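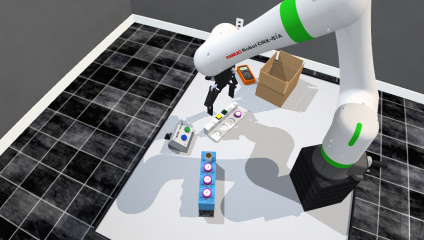 FANUC CRX-5iA, pince ouverte au-dessus du support à pastilles (vue de simulation).

Accueil > Essais > Automatisation > Cellules de table
Rechercher un essai OK

Kongate Plan, logiciel pour préparer un achat : notre avis

J'ai utilisé ce logiciel en février, avant de demander un budget pour notre atelier de Lutosden. On place le bras, la table et les postes, puis on remplit une colonne de prix. La licence coûte 398 euros par an, la bibliothèque de pinces 300 euros de plus.

Mon premier devis oubliait le socle et les câbles. Avec la cellule dessinée, ma collègue Kirsty Morrison a trouvé une différence de 1307 euros.

Points faibles : l'aide est seulement en anglais, et l'export vers le tableur perd les remises. Le temps de cycle calculé me semble optimiste, je ne le mettrais pas dans un contrat.

Je le conseille pour un premier projet. Si vous avez déjà un intégrateur, demandez-lui d'abord ses propres plans.

Note : 7/10

Ce site utilise des cookies. Accepter | Refuser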